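Elínborg Arnardóttir
Cup hanger thread, November. Short posts, one cupboard's worth of cups.
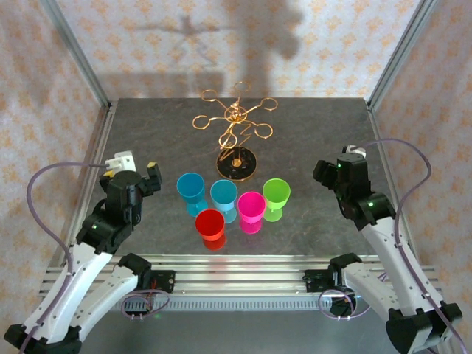

Five stemmed plastic cups and the gold wire frame, before hanging.

1/ The plastic cups used to live in a stack. Stemmed cups don't stack well. They lean, and then the whole pile goes over when you reach for a plate.

2/ So I'm trying a wire stand on a round black base. It has five arms, each ending in an open ring. I have five cups: red, blue, teal, pink, lime green. One ring each.

3/ My plan is one cup per arm, starting at the back so I'm not reaching over the ones already up. Go slowly and keep a hand on the base.

4/ Balance matters more than color order. After the first cup I do the opposite side — otherwise all the weight sits on one half.

5/ Jaruwan Suksawat asked about space. I allow 22 cm of clear shelf all the way across, and I wouldn't go lower than that with stemmed cups.

6/ Price, for those asking: I paid 11 for the cups, secondhand, as a set. The stand was a gift, so I can't help there.

7/ Glass is a different matter. I'm sticking to plastic on this one. The wine glasses stay in the Discombe cabinet.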